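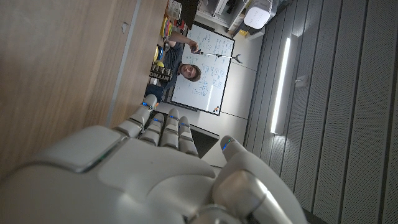

4. Demo Day Set-up (Visitors in the Room)

Read section 3 first. This part is for open days only, hand already mounted and homed. Allow 34 minutes start to finish, more if the Plimudent base has been moved.

4.1 Before the doors open

1. Clear the near half of the table. Toys and props go along the far edge, where the demonstrator can reach them.
2. Power on the arm, then the hand. Wait for the fingertip lights. Blue on all four fingers — go on. Any finger dark, see 4.4.
3. Check the thumb indicator. Should be lit before you load anything.
4. Load routine 1447 (open, point, close). Do not load 1672, that one is for the Tetteh bench and the reach is too long for this table.
5. Set grip limit to 190 on the Ekico panel. Press Save. Press it agian, the first press only wakes the screen.
6. Run once with nobody at the table.

Note: Whiteboard notes from the morning briefing can stay up. Visitors like them.

4.2 During the demonstration

1. One demonstrator, far side of the table, facing the hand. Short sleeves or sleeves rolled.
2. Second operator on the stop button. Stays there. No phone.
3. Demonstrator names the prop, holds it up, sets it down inside the reach area. Hands back. Then Start.
4. For anything outside the reach area use a long-handled grabber. Do not lean over the table.
5. Groups change on the half hour. Press Pause between groups, not Stop — Stop drops the homing and you are back to section 3.

CAUTION: Fingers close without a warning sound in demo mode. Keep hair, lanyards and badge cords away.

CAUTION: No visitor handshakes unless Nana Appiah has signed the sheet for that session.

4.3 Closing up

1. Run Park. Wait untill the fingers stop.
2. Hand off, then arm. Same order every time.
3. Props back in the Dumemar crate, lid on.
4. Friday sessions only: wipe the finger shells, dry cloth, no spray.

4.4 One finger light out

Pause. Hand off, count to ten, hand on. Still out — park it, end the session, write the finger and the time in the log.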